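Rillora Stage Preamp for Acoustic Guitar
by Andix

In stock, ships from our Wodotitz shop. Used price $153, new $200.

Small DI/preamp pedal for players who plug in a flattop or an archtop and hate how it sounds. 3 band EQ, notch filter, phase switch, mute footswitch. Runs on a 9V battery or standard center-negative supply (not included, sorry).

Warm, not too honky. Notch is the good part. Sweep it till the low boom goes away, leave it there. Mute is dead silent, so tune between songs all you want.
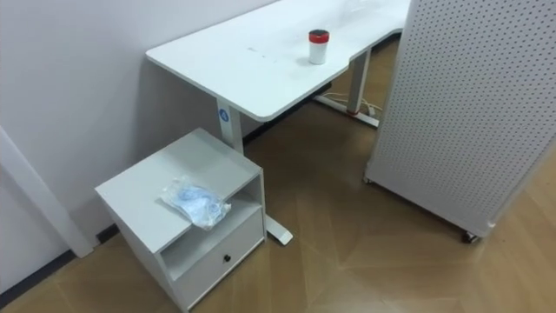
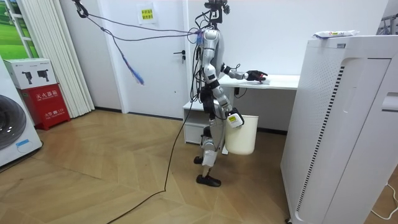

Outputs: XLR to the board, 1/4 inch to your amp, both live at once. Ground lift on the side. Level knob only affects the 1/4 inch, so the sound guy dosen't get surprised.

Edith Chávez took hers on the Hijazi tour, rooms from tiny bars up to 3,000 seats. Her notes: treble at noon, mids down a hair, battery swapped every third show.

Works fine with piezo and soundhole magnetics. Passive mandolin pickups too, turn the gain up. For a condenser mic, no. There's no phantom power on the input.

Used ones are cleaned and pots checked. Might have velcro on the bottom. Ask if you want one with out.

Next batch of new ones in July. Returns OK if unplayed, keep the box. Left-side jack version is special order, email first.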